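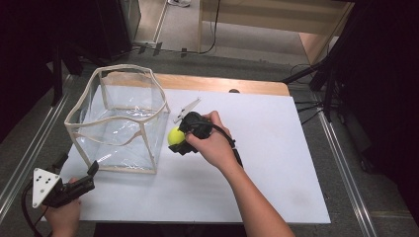
Mercy Okoth
Community reporter, Tallstead

If you've borrowed anything from the Tallstead toy library in the past few years you'll know the cardboard boxes. Brown, soft at the corners, a strip of masking tape on the side saying BALLS ETC or, in one case I remember fondly, just MISC 2. Well, they're on the way out! The library has started moving its outdoor and sports gear into clear plastic bags, the open-topped kind with a beige fabric edge and rope handles, and I went along to have a sticky beak.

The whole collection comes to 1,793 items, from wooden puzzles to a totem tennis set with a very bent pole, and a surprising amount of it is things that roll. Tennis balls are the main culprit. They go home with a racquet, live behind somebody's couch through winter and come back in July with a different racquet. Or they come back as a cricket ball. Kibet Ondieki looks after returns and he told me he used to tip every box out on the table to check it, then put it all back in again, then do the same for the next family in the queue.

"With a clear one I can look through the side and see there's a ball in it or there isn't," he said. "I'm a simple man."

The bags come from Flutton, a small workshop out at Jundbridge that mostly sews boat covers and shade sails. Hartmut Weidemann started making the clear ones for a customer who wanted beach bags, and he still thinks of them as beach bags, whatever the rest of us put in them. He's made the library some 100 of them so far, in a couple of sizes. The small one is the box shape, good for a few balls and a bat. I had a go at loading one myself and the walls do wobble about a bit when you drop something in, so it helps to have it sitting on a good flat table while you fill it.

I asked Hartmut why rope for the handles, when every other bag in my house has flat webbing, and got a much longer answer than I bargained for. The rope is cotton, twisted, and he buys it by the reel. Webbing cuts into your hand once there's weight in the bag, he reckons, and kids tend to grab a handle like a skipping rope anyway.
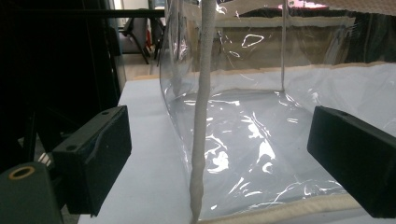

He also runs a length of it along the bottom seam, where a bag like this usually gives up first. Vinyl creases, and he doesn't pretend otherwise. It comes off the roll smooth, gets folded for the sewing machine, and after that you'll have wrinkles catching the light for the life of the bag. Leaving it in a warm room for an afternoon takes out the worst of them (he says a hair dryer works as well, on low, but please don't try that on the library's ones).

Now, not everyone is thrilled. Lakmal Dewan has three kids and a membership going back to when the library was in the old scout hall, and he told me he'll miss the boxes. You could stack them in the boot, he said, and you can't stack a bag with an open top. Fair point. He also wondered how long the clear plastic would stay clear once it had been to the Marras oval and back a few times with dirty footballs in it. Kibet's plan for that is a bucket of soapy water and a cloth out by the side door, and borrowers are asked to give their bag a wipe before it comes in. I'd suggest doing it at home if you can - the side door gets the wind.

The lending rules have changed a little too, so have a read before you turn up. You can still take 4 items on a standard card, and a bag counts as one item with everything in it. That's better than before, when a pair of racquets and a ball could use up most of your card if you got the wrong person on the desk. (I was the wrong person on the desk for a while in the nineties. Sorry!) Each bag has a list that goes home with it, and the same list stays in the folder at the counter. If something's missing, say so when you bring it back and they'll sort out a swap from the spares. The fee for a lost ball has been dropped altogether. Bats and racquets are still charged as they were.

Puzzles, dress-ups, the train sets and anything with a motor are staying where they are for now. Zlatko Ristić, who does the shelving, has been quite firm with me about this, as people keep asking him when the trains will be done. The train boxes are wooden, they were built to fit the shelf, and he isn't touching them. He does want hooks for the clear bags along the back wall, so they hang by the rope and stay off the floor, and he's trying to work out how far apart the hooks have to be so the bigger bags don't squash up against each other. He had a pencil line going along the plaster when I left and didn't look happy with it.

The changeover is happening a shelf at a time, so for the next while you may be handed a bag or you may be handed one of the old boxes. Either is fine to borrow. If you've still got a cardboard one at home (check the garage, check under the trampoline) bring it back as is and Kibet will move the contents over. The library would particularly like to see the two quoits sets again, and the blue skittles, which have been out so long that the family who had them may well have moved to Jundbridge.

The empty cardboard boxes are free to anyone who wants them for moving house or the veggie patch. They're piled up just inside the front door, so ask at the counter and take as many as you can carry. I've already put my name on MISC 2.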